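Things I Have Paid For and Not Eaten

Dec 4, 2019

My sister-in-law Gizella Győri is the kind of person who writes down what she throws away. She keeps the list on the side of her fridge in pencil, and last May she talked me into starting one of my own. I said I would do it for a month, mostly so we could go back to talking about her knee.

I am still doing it. The list now runs to 42 entries, and it reads like the diary of a man with much better intentions than mine. Kale, whole bunch. Kale, whole bunch. Fennel (why). Half a jar of tahini, bought for a recipe that wanted one spoon of it. Kale.

The kale I can explain. I shop on Saturday mornings, when I am rested and believe I will be a different person by Tuesday. On Tuesday I get home at seven, look at the kale, and make toast. By the following Saturday the kale has gone yellow and I buy a fresh one, to replace the one I didn't eat.

Brodie Hinds, who I have worked with long enough to be rude to, thinks the answer is to shop every day like people do in movies set in France. Brodie lives over a grocery store. I live out past Wetport, where shopping every day would mean a bus, a second bus and a fight with the wind.

So I have been trying rules instead. Most of them lasted a week. These are the ones still standing.

1. No herbs in bunches

A bunch of dill is enough for a wedding. I have a pot of parsley on the sill now, and it's doing poorly, but it is doing poorly at no further cost to me.

2. Leftovers go at eye level

Anything on the bottom shelf of my fridge may as well be in Gorkum. I moved the leftovers up and the jars down. We have a lot of jars. Three of them are mustard, and I have apologized to the household for two.

3. Fruit stays out where I can see it

The drawer marked "crisper" does nothing of the kind. Pears went in there hard as doorknobs and came out as soup, with no stage in between that I was ever home for. Out on the table, fruit at least has a chance of being eaten by somebody walking past with nothing to do. A banana in plain sight is a snack, and a banana in a drawer is an entry on the list.

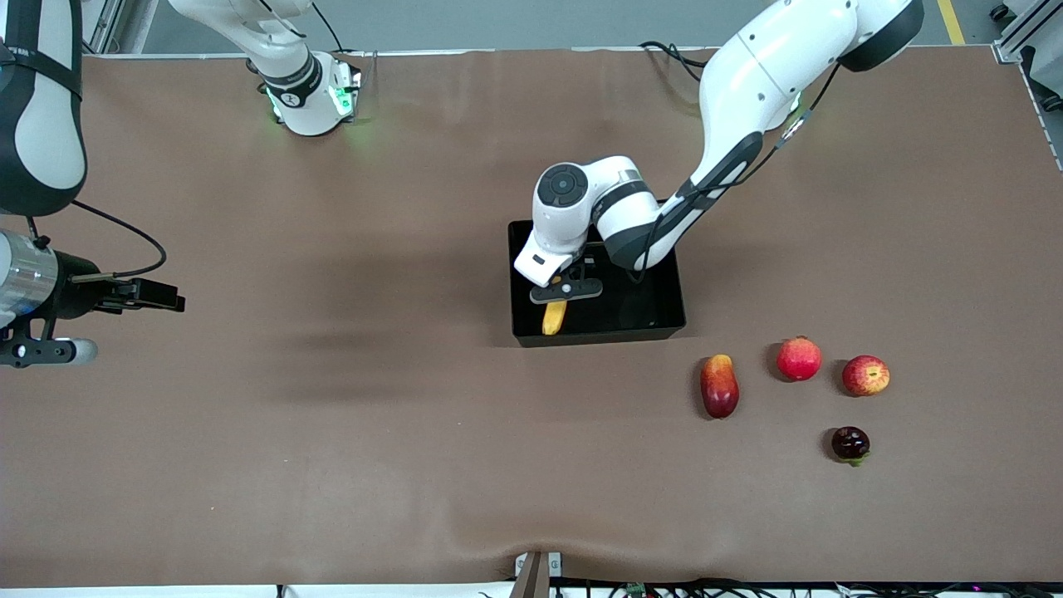 4. One soup a week, no matter what

Thursday is soup. Everything that looks sorry for itself goes in, with an onion and more salt than I'd admit to Gizella. Some of these soups have been good. One had fennel in it and we will leave it there.

The soup rule has been hardest on my family, who have started asking on Wednesday night what is looking sorry for itself, and then eating it before I can get to it. I suppose that counts as a win, though it has left me with some very thin soups.

Gizella came by on Sunday and read my list while the coffee was on. She went down it slowly with one finger, the way she reads a menu, and asked whether I had ever thought of not buying kale. I told her I'd think about it. There's a bunch in the fridge now — bottom shelf, behind the mustard.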